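Cube (geometry)

A cube is a solid bounded by six equal square faces. It has 12 edges and eight vertices, and three faces meet at right angles at each vertex. The cube is one of the five regular convex polyhedra and the only one that fills space by itself when repeated without gaps. It is also called a regular hexahedron.

Measurement

For a cube of edge length a, the volume is a³ and the surface area is 6a². The diagonal of a face is a√2 and the diagonal through the interior is a√3. A cube with an edge of 15 mm has a volume of 3,375 cubic millimeters and a surface area of 1,350 square millimeters. Because volume rises with the third power of the edge and area with the second, small cubes have more surface for their volume than large ones. Doubling the edge multiplies the volume by eight and the area by four.

The angle between adjacent faces is 90 degrees. Three spheres are associated with the solid: one touching all faces, with radius a/2; one touching all edges, with radius a√2/2; and one passing through all vertices, with radius a√3/2.
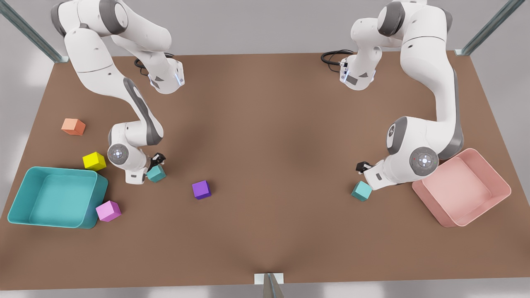
Rendered cubes on brown tabletops
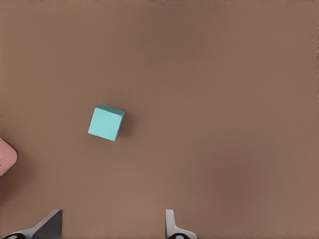 Symmetry and nets

The full symmetry group of the cube has order 48, of which 24 elements are rotations. The rotation axes pass through the centers of opposite faces, the midpoints of opposite edges, and opposite vertices. The octahedron is the dual of the cube and has the same symmetry group.

A net is a flat arrangement of six squares that folds into the solid. There are 11 distinct nets if rotations and reflections are counted as the same. The cross-shaped net is the one most often printed in schoolbooks — it is easy to draw but wastes sheet material at the corners.

Sections

A plane cutting a cube can produce a triangle, quadrilateral, pentagon or hexagon. A regular hexagon results when the plane passes through the center at right angles to an interior diagonal. A regular pentagon cannot be obtained.

Doubling the cube

The problem of constructing a cube with twice the volume of a given cube dates from Greek antiquity. The required edge is the original edge multiplied by the cube root of two, a length that cannot be constructed with straightedge and compass alone. Solutions by other means, including intersecting conic sections, were known to ancient writers.

Related articles
Cuboid
Dihedral angle
Octahedron
Prism (geometry)
Space-filling polyhedron
Tesseract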